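Plidby and District Wine Growers' Association
Minutes of the Autumn Meeting of the Council
Held on 2024-09-13 in the meeting room, Plidby

Present: the Chair, the Vice-Chair, the Secretary, the Finance Officer, the Technical Officer and elected representatives of the grower members.
In attendance: a representative of Staner Bottling, for item 5 only.

1. Apologies

Apologies were received from the representative of the hillside growers, who had sent written comments on item 4. The Chair confirmed that the meeting was quorate.

2. Minutes of the June meeting

The minutes were agreed as a correct record, subject to one amendment. Under the item on bird netting, "all members" should read "all members who have asked to join the shared order". The Secretary will issue a corrected copy.

3. Matters arising

3.1 Weighbridge. The weighbridge at the Plidby winery has been tested and the certificate is displayed in the office. Growers delivering outside staffed hours must still telephone in advance.

3.2 Water supply to the lower yard. The repair has been completed. The Vice-Chair reported that pressure was satisfactory with one hose in use but poor with both. It was agreed to leave the matter until after harvest, when the yard can be dug up without blocking the tractor route.

3.3 Signs. The brown sign at the main road turning remains hidden by the hedge. The Secretary has written again to the highways office and awaits a reply.

3.4 Staner Lane verge. Closed.

4. Harvest arrangements

4.1 The Technical Officer presented the ripening figures supplied by members. Sugar levels in the early varieties are behind those of last year and acidity remains high. Fruit on the south-facing blocks is in fair condition. Some botrytis has been reported in the lower rows at several sites, mainly where leaf removal was late.

4.2 Council discussed whether the start of picking for the joint sparkling wine should be fixed in advance or left to individual growers. The written comments from the hillside growers asked for a later date, as their fruit will not be ready with the rest. Other representatives were concerned that a later start would leave the valley fruit open to wet weather. After discussion it was agreed that there will be two receiving periods, with the dates of each to be set by the Technical Officer on the basis of samples. Samples must reach the winery in clean, labelled bags showing the variety, block and time of picking.

4.3 Rejected loads. The Chair reminded members that the winery may refuse fruit with visible rot above the agreed limit. Last season there were 3 disputes of this kind. Council agreed that any load in dispute will be photographed on arrival, with its delivery note, and that the grower will be asked to attend before the load is tipped. The decision of the winery on the day will stand.

4.4 Picking crates. Crates issued by the Association must be returned washed. A count carried out in June recorded 809 crates in the store. Members holding crates from previous seasons are asked to return them without charge before the first receiving period. Damaged crates should also be returned, and will be replaced from stock.

4.5 Press bookings. The Panadon press will be available to members for their own wines once the joint intake is complete. Bookings will be taken in writing by the winery office. Council did not support a proposal that larger growers should be allowed to reserve whole days in advance.

5. Bottling contract

5.1 The representative of Staner Bottling joined the meeting and outlined the terms offered for the coming year. The mobile line would visit Plidby in spring for still wines and again in early summer for the base wine. The company asked for firm volumes by the end of the calendar year.

5.2 In answer to questions, the representative confirmed that the line can apply either screw caps or corks but that a change between the two in the course of a day would be charged as a second set-up. Members wishing to share a bottling day should therefore agree on the closure beforehand. Lightweight bottles can be run provided that a trial case is supplied.

5.3 A grower representative asked about the level of dissolved oxygen recorded in last year's white wine. The company undertook to send its readings to the Technical Officer. The representative of Staner Bottling was thanked and left the meeting.

5.4 Council noted that the price per bottle had risen, but that no other contractor had been willing to visit the site for the volumes concerned. It was resolved to accept the offer for one year. The Finance Officer asked for it to be recorded that the cost of the set-up should be shared in proportion to volume and should not fall equally on all users. This was agreed with one vote against.

6. Labelling of member wines

6.1 The Secretary reported that a number of wines carrying the Association's mark had been sold with back labels that had not been submitted for approval. The wording in question concerned the share of each grape variety in blended wines. In one case the stated percentages did not add up to 100 and the label had been withdrawn by the grower.

6.2 Council reaffirmed that the mark may be used only on wines that have passed the tasting panel and whose front and back labels have been approved in proof. Where a blend is described by percentage, the grower must keep the blending record and produce it on request. Where the final blend is not yet settled at the time of printing, the varieties should be listed in order without figures.

6.3 A representative asked whether the word "reserve" could be used for wines held in barrel for a shorter period than the present rule allows. Views were divided. The matter was referred to the tasting panel, which will report to the next meeting.

7. Finance

7.1 The Finance Officer presented the accounts to the end of August. Income from subscriptions is in line with the budget. Income from the press is lower than forecast, reflecting the small crop last year. Spending on repairs is above forecast owing to the pump.

7.2 Subscriptions remain unpaid by 3 members. A final reminder will be sent. Members in arrears at the start of harvest will not be able to use the shared equipment.

7.3 It was agreed to hold subscriptions at the present rate.

8. Morelli cellar store

8.1 The lease on the Morelli store, where the reserve wines are kept, is due for renewal. The landlord has offered a longer term on condition that the Association takes on responsibility for the cooling plant. The Technical Officer advised that the plant is old but has been regularly serviced, and that temperatures in the store were steady through the summer.

8.2 Council was not prepared to accept full responsibility for the plant without an independent inspection. The Secretary was instructed to seek an extension of the present lease on its existing terms while an inspection is arranged.

8.3 Stock records. The written stock book and the computer record do not agree in respect of the older red wines. A full check will be made when the bins are next moved. Until then no wine is to be taken from the store without the signature of the Technical Officer.

9. Tastings and public events

9.1 The summer open day was well attended, although parking was again difficult. Visitors commented favourably on the rosé and on the dry white. Several found the tasting notes too technical. The Secretary will prepare a shorter version, in larger print, for next year.

9.2 The trade tasting will go ahead in spring. Each grower may show current releases only. Bottles must be delivered on the day before, and opened by the Association's own staff so that faulty bottles can be set aside. Growers should bring a price list showing trade and retail prices separately.

9.3 Glasses. The existing tasting glasses are to be kept for a further year. Replacements for broken glasses will be bought in the same pattern.

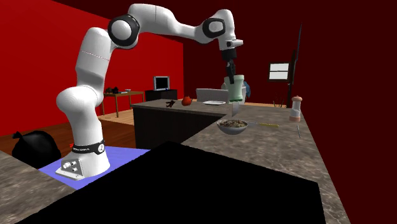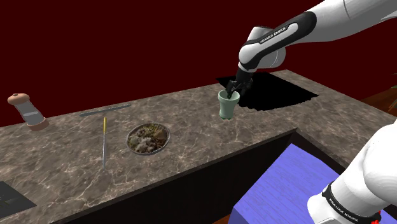
COUNCIL PAPERS: MINUTES

10. Any other business

10.1 Spray records. Members are reminded that spray records must be handed in with the first delivery of fruit. Fruit will not be received without them.

10.2 Pruning course. A winter pruning course will be held if enough members apply. Names should be given to the Secretary.

10.3 Pomace. The local farm that formerly collected grape skins and stalks is no longer able to do so. The Vice-Chair will make enquiries. In the meantime growers using the press should be ready to take away their own waste.

11. Next meeting

The next meeting of Council will be held after the close of harvest, on a date to be circulated by the Secretary. Items for the agenda should be sent in writing, with any supporting papers.

There being no further business, the Chair closed the meeting.

Signed as a correct record: ........................ Chair

Copies: Council members; winery office; members' notice board, Plidby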